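Monthly cell meeting, December, started at 2 and ran over. I'm on minutes again, so you get them the way I write them. No apologies received, and the last set went through without changes apart from the spelling of Skevitz, which I had wrong all the way through (sorry).

## 1. Right hand, thumb tendon

The big one, so we took it first. The right hand on the Skirkari cell has had its thumb tendon replaced, and this time we used the Aerts cable instead of the one that came in the kit. I did the job with help from the day bench and it took most of a morning, mainly on account of the little grub screw behind the wrist connector that you can only reach with the short key. The short key was in Gestville. It's back now and it's going to live on a hook inside the cabinet door, please and thank you.

The old cable had frayed just where it comes over the last pulley, same place as before. The counter said 749 closes since the previous change. We were promised 2,000 by the supplier, so I've written to Skevitz asking whether the pulley is the wrong shape for it or we're running too much tension. No answer yet. I suspect the tension, but then I would, I didn't set it.

**Agreed:** check the tendon every 200 closes until we hear back. Whoever is on the cell writes it in the book, with the reading, and not just a tick!

## 2. Zeroing after a swap

Long chat about this, longer than it needed to be. When the right hand went back on, its zero was out by enough that the fingers closed before the thumb had got under anything. Simple enough to put right: hand open, fingers straight, thumb up, hold it there, save. What caught us is that the twin doesn't pick up the new zero by itself. You have to export the hand file from the controller and load it into the simulator, and if you forget, you get a lovely simulated grasp and a rotten real one.

I'd forgotten. I owned up to it in the meeting and I'm owning up to it again here.

**Agreed:** the export goes on the swap sheet as its own line, before the covers go back on. I'll redo the sheet.

## 3. Left hand

Nothing wrong with it. There was a suggestion that we change its cable as well while we've got the Aerts reel open, so that both sides are the same. The other view was that you don't take apart a hand that works just before the break. We went back and forth — I was for doing it, most weren't — and it stays as it is until the new year. It does still want its wrist bolts checking for torque, which was on last month's list and didn't get done.

## 4. Forearm covers

The left cover has a cracked clip on the underside. It holds, but it buzzes when the arm speeds up, and it's driving the people at the next bench up the wall. A new clip is on order from Gestville. Tape for now. Somebody asked if we could leave the cover off altogether, and the answer is no, the cable loom runs right beneath it and it'll get snagged.

## 5. Kitchen layout in the twin

We're keeping the worktop layout for the check runs after a repair. I know a few people would like a fresh one, but if we change the layout and the hand in the same week we won't know which of them has upset the results. The lemon-sized grasp stays as the first test for the right hand, with the left parked open and out of the way. The round stuff is what shows up a lazy thumb soonest, and that's the fault we're chasing.

I loaded the new hand file while we were all still sitting there and put the run up on the wall screen, so that everybody could have a look at the thumb before we signed the swap off.
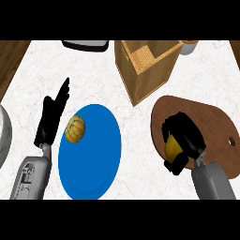 One person wasn't ready to sign on the strength of the simulator, and said that the twin knows nothing about cable stretch, so a good close in there only tells us the zero was loaded properly. They'd want the same grasp repeated on the real hand, with the tension read before and after, and the swap left open in the book until both readings are in. Fair point, and we left it open.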